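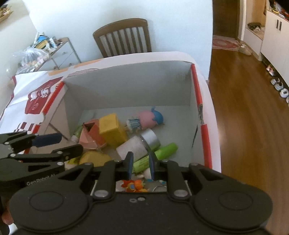 Room check, Saltus house, second bedroom. Checked by Mieczysław Marciniak, 7 February 2021.

Boxes and storage: NOT OK. Toys must be kept apart from glass and bottles. In the open box on the bed there is a glass jar with a silver lid lying on its side among the toys, and also a pale green bottle. Please take both out before any child uses this box. The tape at the corner is torn, so remove the rest of it.

Small parts: TO CHECK. One thin metal ring is with the toys. I could not find from which toy it comes. Beverley Maihi will ask the family.

Floor and way out: OK, with comment. The rug near the doorway must lie flat. Slippers should stay at the side.

Drawer cart: TO CHECK. Bottles are on top. Read every label and move any cleaning product to the high cupboard in the hall.

Chair: OK. All slats are firm, no splinters.

Window lock: OK. Opens 4 inches and stops.

Smoke alarm: OK. Tested 2 times. Next battery change in October.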